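Notebook, bimanual cell, February

Gripper comparison, Likent jaws vs. Trisham jaws, belt and shorts task. Continues from the rigid block tests.

Setup as before except for the controller gains. Wilson Villanueva dropped position stiffness on both arms to 400 N/m after the block tests, and I left it there. Grip force limit 70 N at the jaw, both sides. Wrist cameras and head camera all recording. Task: grasp belt near a loop with one arm, regrasp with the other, pull along the waistband. Shorts flat, waistband toward the arms. Either arm may lead.

Started with the regrasp alone, since that is where the block results told us nothing. The question is how close the second gripper can come to the first before the fingertips or the housings interfere. 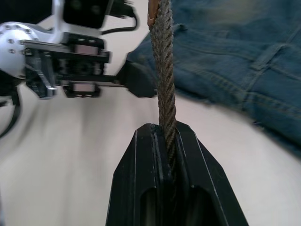

Right wrist camera, right gripper holding, left fingertip coming in from the side.

Notes on the wrist view. When the belt hangs in line with the slot, the fingers hide the contact point completely, so the wrist image can't be used to judge grip depth. It is still good for the approach of the other arm. Fingertip to belt distance is easy to read while the lead gripper is still, and gets poor when it moves. Exposure is probably too long. Mercedes Arboleda wants to try a fixed short exposure and accept the noise. I would rather fix exposure on both wrists at once, otherwise the two streams can't be compared.

Braided surface behaves differently from the flat webbing we used before. Small fibers at the edges confuse the edge detector, and width estimates jump from one reading to the next. Temporary fix is a median over the last few readings. Proper fix is to fit a centerline and ignore the edges.

Grasping next to denim was worse than grasping in free space. With the Trisham jaws the lower finger caught cloth under the belt in a good share of attempts, and the whole waistband came up with it. Raising the approach height by 2 mm helped.

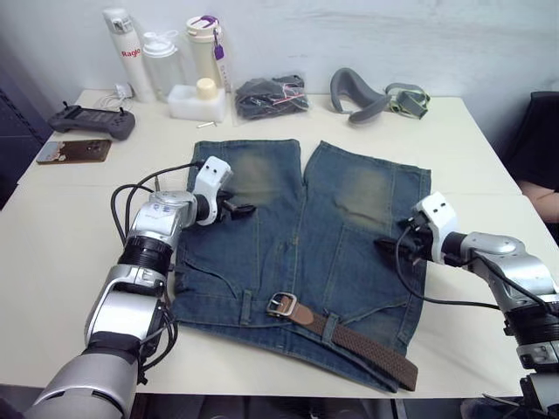
Approach height is now a parameter in the task file and no longer a constant in the Tirnevine driver. Should have been that way from the start. Default stays at the old value so earlier logs replay the same way.

Total for the comparison so far is 257 attempts, both jaw sets, including the ones stopped by hand. Counted as a failure: cloth in the jaw, belt dropped before the regrasp, or a force limit trip. Likent set is ahead on cloth pickup. Trisham set is ahead on holding once the belt is in. Almost all of the force limit trips were during the pull, with both grippers closed on the belt and the arms disagreeing slightly about where the other one was. That points at the base-to-base calibration more than at the jaws. 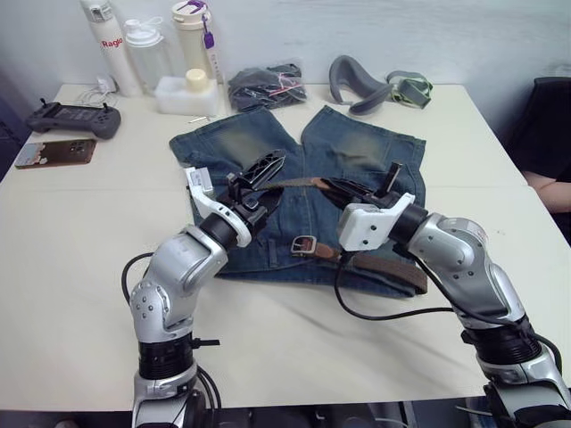
Photo: Insaurralde bench log, head camera

Minimum spacing between grippers: housings are not the limit with the wrists angled inward, fingertips are. The planner still uses the old bounding boxes and refuses poses that are fine on the bench. Need new collision shapes for both jaw sets.

To do
Redo base-to-base calibration, then repeat the pull only.
Fixed exposure on both wrists.
Collision shapes (Wilson has the CAD).
Ask Mercedes if the centerline fit can run at full camera rate or only on every other image.
Write up the 400 N/m setting in the gains file, it is only in my shell history at the moment.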